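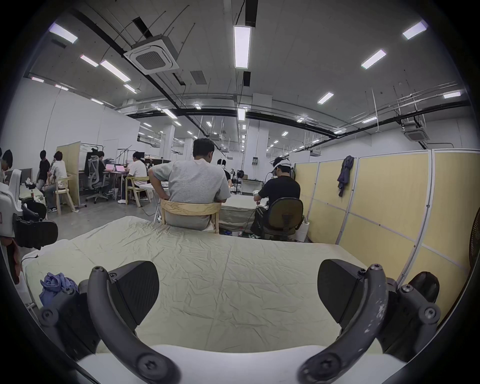 My cousin Nnamdi has a gift for getting me to places I would not otherwise go, and last week the place was the open day at Risura, where they teach robots to handle laundry. I had pictured a factory, with sparks. What I got was a long white office with a concrete ceiling and yellow partitions, and people sitting at tables covered in pale cloth, working away as if it were exam week. The tool you get to hold is a gripper with two black fingers that curve in toward each other, and the thing you aim it at is a crumpled blue-purple cloth. That was my opponent for the afternoon. I would like to say I had the upper hand.

Some background. Nnamdi Nnaji (same last name as my mother, different opinion on everything) met someone from Risura at a wedding in December and has been talking about robot hands ever since. When they announced an open day he signed up both of us and told me afterward. There was a form. Under "interests" he had put me down for "textiles."

Visitors went in by groups of eight. Ours was led by Graça Neves, who runs the floor and has the calm of a person who has watched a great many adults fail to fold a towel. She gave us a short talk before we were allowed to touch anything. The idea is simple enough that even I could follow it. You hold the gripper, you do the chore, and the gripper keeps a record of how you did it. Collect enough of those and you have something a robot can learn from. She called each attempt an episode, which made my efforts sound like television.

"Pick it up by a corner," she said, "and lay it flat."

I have been picking things up by a corner for decades. It is a different business when your hand has been replaced by two fingers that open and close and do nothing else. You have no thumb. You have no idea how hard you are squeezing. The cloth has plenty of corners until you want one, and then it is all middle. My first attempt ended with the cloth in a smaller heap than before, and on my second I picked up part of the tablecloth as well, and the whole surface started coming toward me like a tide.

Nnamdi did it on his first go. We will move on.

I did 19 episodes. Graça told me that eight of them were usable, and she said it kindly, the way a dentist tells you about flossing. I asked what happened to the other ones. She said bad examples can be useful too, if they are labeled properly, so somewhere on a computer there is a folder of me labeled properly.

After that we got a robot. It is called Bako, it has one arm, and it lives at the far end behind a line of tape. Oluwatosin Abubakar, one of the engineers, set a dish towel in front of it and stepped back. Bako thought it over. It reached out, pinched an edge, lifted, paused in midair for long enough that a man in my group whispered "come on, buddy," and put the towel down in something close to a rectangle. We clapped. I clapped hard, in fact, having just spent an hour learning what that rectangle costs.

According to Oluwatosin, that version had been trained on 133 hours of people doing what I had been doing, only better. He would not be drawn on when I could have one at home. I asked whether it could do fitted sheets. He looked at Graça, Graça looked at the floor, and then he said fitted sheets were "on the roadmap." So that's a no – though to be fair, I can't do them either, and no one has ever given me a roadmap.

There was coffee at the end, and cookies, which we picked up with our own hands. I noticed several of us looking at our thumbs with new respect. Nnamdi asked three people for jobs. I asked where the restroom was.

If you want to go, they are planning another one before the end of the year, and the sign-up sheet is at the front desk. Wear something with sleeves you can push up. And if a relative offers to fill out the form for you, read it first. Mine has now put me down for a session on dishes.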